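Celtik Load Carriage
14 January 2026

1/14
Celtik Load Carriage is issuing revised guidance on the sizing, fitting and care of the Fikow duty belt. It applies to both the inner and outer belt and replaces the leaflet packed with belts shipped before June.

2/14
The Fikow is a two-part system. The inner belt threads through the trouser loops with the hook side facing out. The outer belt carries the pouches and holster and presses onto the inner. The two parts are sold as a set and are sized together.

3/14
Sizing. Do not order by trouser size. Measure with a soft tape over the trousers you wear on duty, through the loops, with pockets loaded as normal. Users who wear a concealed vest tucked in should measure with the vest on.

4/14
If your measurement falls between two sizes, order the larger. The outer belt can be taken in at the buckle end by folding the tail back under the retaining panel. It cannot be let out beyond its marked length.

5/14
Fitting the buckle. The Salcedo buckle is supplied unattached. Feed the webbing up through the rear slot, over the center bar and down through the front slot, then press the tail flat against the hook panel. The release tabs should sit at the top and bottom edges of the belt.

6/14
Pull hard on both halves before first use. If the webbing creeps, the tail has been fed in the wrong direction. Remove it and start again. Please do not stitch or glue the tail in place, as either will void the repair cover described in post 12. 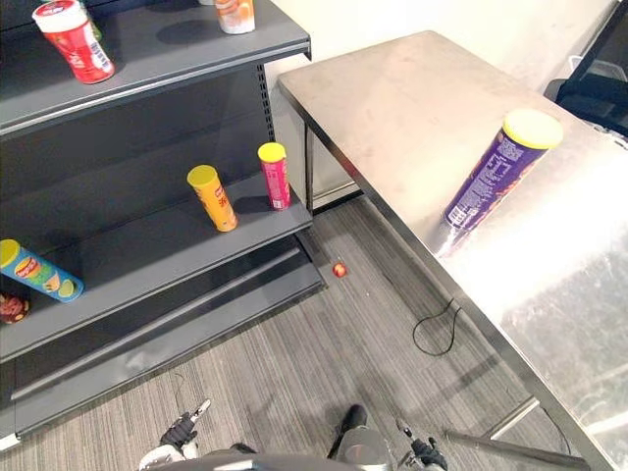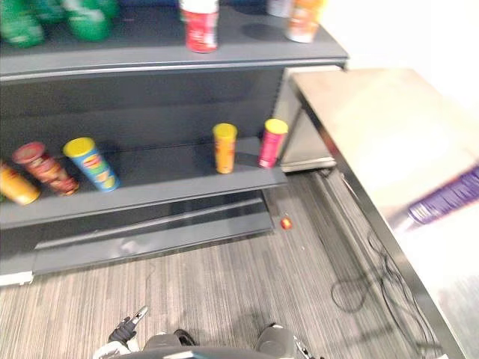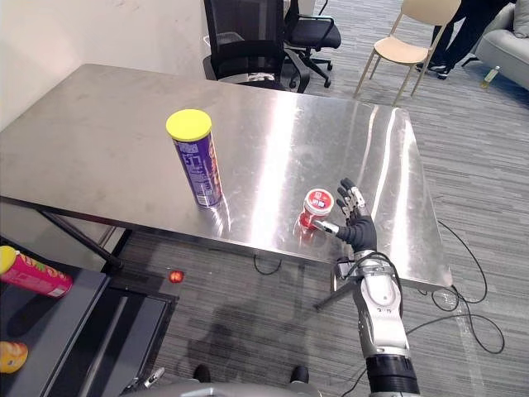 7/14
Placing pouches. The outer belt has a single row of laser-cut slots and accepts standard MOLLE fittings. Begin with the holster and set everything else around it. Leave a clear space at the center of the back for use in vehicles.

8/14
Each pouch strap must pass through the belt slots and back through the pouch at least twice. Clips that only hang over the top edge of the belt are not approved for the Fikow. They may come away when the wearer is running or climbing.

9/14
Material. The outer face is now a 2000 denier nylon. The earlier fabric was lighter and showed wear along the lower edge where baton rings were carried. Colors remain black, coyote and ranger green. Slight variation in shade between batches is normal.

10/14
Cleaning. Remove all pouches and the buckle. Brush off dried mud, then wash by hand in cool water with a mild soap. Rinse well and dry flat, out of direct sun. Machine washing and tumble drying will soften the stiffener, and a softened belt should be taken out of service.

11/14
Check the hook and loop once a month. Lint can be lifted out with a stiff nylon brush. A wire brush will cut the hooks. If the inner and outer belts can be separated with one finger at any point other than the ends, replace the inner belt. Inner belts are available separately in all sizes.

12/14
Repairs. Stitching and buckles are covered for the first owner. Belts should be sent clean and without pouches to our Cluststead workshop with form 256, which can be downloaded from the support page. The usual turnaround is 11 working days. Agencies sending several belts at once should contact us first so that a loan set can be arranged.

13/14
Questions received this week. Will the Salcedo buckle fit older Fikow belts? Yes, in all sizes except extra small, which used a narrower webbing. Is a left-hand version needed? No. The belt may be worn with the buckle facing either way.

14/14
Quartermasters who hold printed copies of the earlier leaflet are asked to withdraw them. Replacement copies may be requested from Rocío Campos, Product Support, Cluststead. Please state the number of copies needed and the delivery address for your unit.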